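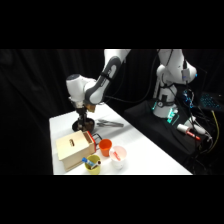
What Is a Blog, Anyway?

Print | E-mail
4 min read

Tuesday, December 29, 2020

A blog is a kind of website. Somebody writes on it again and again, and the newest writing goes on top. Pretty much the whole idea right there.

The word is short for "weblog." Web, like the World Wide Web. Log, like the book a ship's captain writes in every day. Squish them together, drop the "we," and you get blog. Funny word. Sounds like a frog falling in a pond.

One piece of writing on a blog is called a post. The whole pile of posts is the blog. People mix these up all the time, even grown-ups. They say "I wrote a blog today" when they mean a post. You'll know what they mean.

What do people write about?

Anything. Soup. Beetles. Moving to a new town. One blog from Deltdale is only about the river there – how high it is, what floated by, which ducks came back in June. Another one from Tisberg is all about knitting hats for very small dogs. Lots of hats.

Some blogs are like a diary, except other people are allowed to read it. Some are more like a tiny newspaper. Some are mostly pictures. Some start out about baking and end up about the writer's knee operation. That's fine too. It's their blog.

A post can be any size. Some are only 4 words. Some go to 500 words, or 1,000, or keep going until your lunch is ready. No teacher is counting.

How does it get on the internet?

First the writer types it. At the kitchen table, on the bus, in bed. While it's still being written it's called a draft, and only the writer can see it. Drafts can be messy.

Then there's a button. It usually says Publish. Click, and the post goes to a computer called a server, which stays on all day and all night so that people can visit. When you open the blog, your computer asks the server for the page and the server sends it over. Takes a second or two.

Most bloggers don't build all this themselves. They use a service, such as Pravotlow, that has the boxes and buttons ready. Type in the box, push the button. A bit like renting a room that already has the chairs in it.

Why is it backwards?

Good question. If you start reading at the top you get the end first! The newest post is on top so that readers who come back a lot can see quickly if there's something new. If you want the begining of the story you have to scroll way, way down, or look for a link called Archive. An archive is where the old posts are kept, often sorted by month.

Big archives can be really big. The hat blog has 1,634 posts. You could read one every day after school and be in a different school by the time you finished.

What are comments?

Under a post there's often a space for readers to write back. Those are comments. A reader might say "I tried your soup" or ask what kind of beetle that was. The writer can answer. Then another reader answers the answer. After a while the same people know each other a little, even if they live very far apart.

Comments can be mean sometimes. So many bloggers read each one before it shows up on the page. That's called moderating. Mean ones go in the trash, and so do ads for sunglasses.

What about names?

Lots of bloggers use a made-up name, called a pen name or a handle. The person who writes the duck-and-river blog just signs as Đồng. Could be a first name, could be a last name, could be the name of the cat. Readers don't need to know.

If you're a kid, this part matters. Don't put your full name, your address, your school or your phone number on a blog. Ask a grown-up before you put up a picture of yourself. Ask your friends before you write about them to – some people don't like being in a story.

Can I have one?

Most blog services have an age rule, often 13. Younger than that, you can ask a parent to run one with you. Or do a paper one. Get a notebook, start at the LAST page, and work forward, so the newest post is always in front. Leave some lines under each post and pass it around the family for comments. Little brothers need moderating.

Words to remember

Post – one piece of writing on a blog.
Draft – a post that isn't out yet.
Archive – where the old posts are.
Server – the computer that sends you the page.

Print | E-mail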